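Week 9 handout: How far should we trust simulated manipulation results?

Reading for this week: the Nurent report, sections 3 to 5. Skip the appendix unless you like tables.

1. The claim

The Nurent authors trained a picking policy on demonstrations gathered entirely in simulation, then reported 1491 episodes of evaluation in the same simulator. They say the policy "generalizes to household furniture." Their comparison method, Busel, was given 1331 episodes. The report never says why the two totals differ. Write that down before you read any further, as it will matter in section 3.

Note too that Busel was tuned on tabletop tasks and then moved to soft furniture without retuning. A weak baseline makes almost any new method look good.

2. What the policy gets to see

The task is a small object on a sofa seat. The policy is fed several rendered views at once. Look at how much of each one is useful for deciding where to close the fingers.

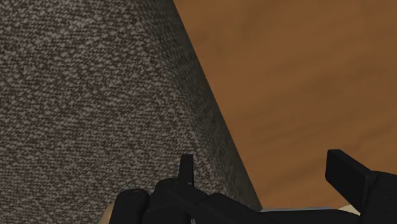
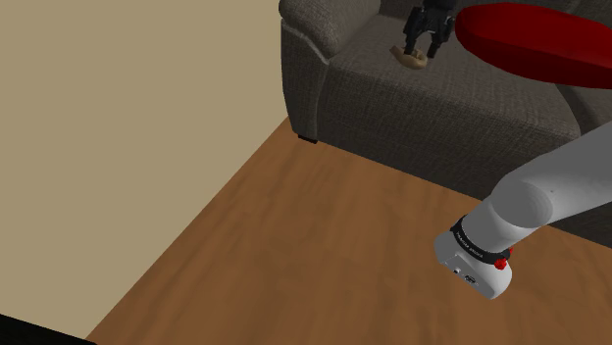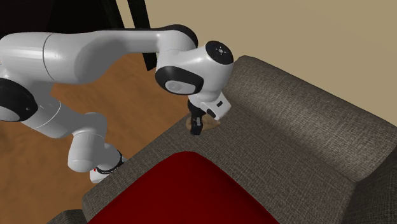 3. Problems with the evaluation

a) The close view. In the first picture the gripper hardware takes up the bottom edge and most of the rest is fabric and wood grain. The report credits this view with most of the gain, but the test with the view removed was run on only 2 objects. I would not bet much on that.

b) Contact. The second and third pictures have the fingers at or near a small tan object on the seat. Neither one can tell you if the grasp held. The report's success label comes from the object's height at the last time step, so an object wedged against a finger and dragged upward would score the same as a clean pick.

c) The cushion. It looks like fabric, but in the simulator it is a rigid body with a friction value attached. A real seat gives under the fingertips. The authors mention this once, in a footnote.

d) Lighting and texture. They randomize both, which is fair practice. They do not randomize camera position, and a small shift in camera mounting is the first thing that goes wrong in a real lab.

4. Was it ever run on hardware?

Sort of. The Carroll trials used 2 real sofas and a different gripper. The results are given as a bar chart with no error bars and no raw totals. Students who have read the Trivow paper from May will remember the same trick.

5. For tutorial

Come with a short written answer to each.

- What would the success label need to include before you believed it?
- Suppose the extra Nurent episodes were all easy ones. How much could that move the headline rate?
- Design a test of the close view that you could run in one afternoon.

Half a page in total is plenty. Bring a paper copy, as we will be swapping and marking them up.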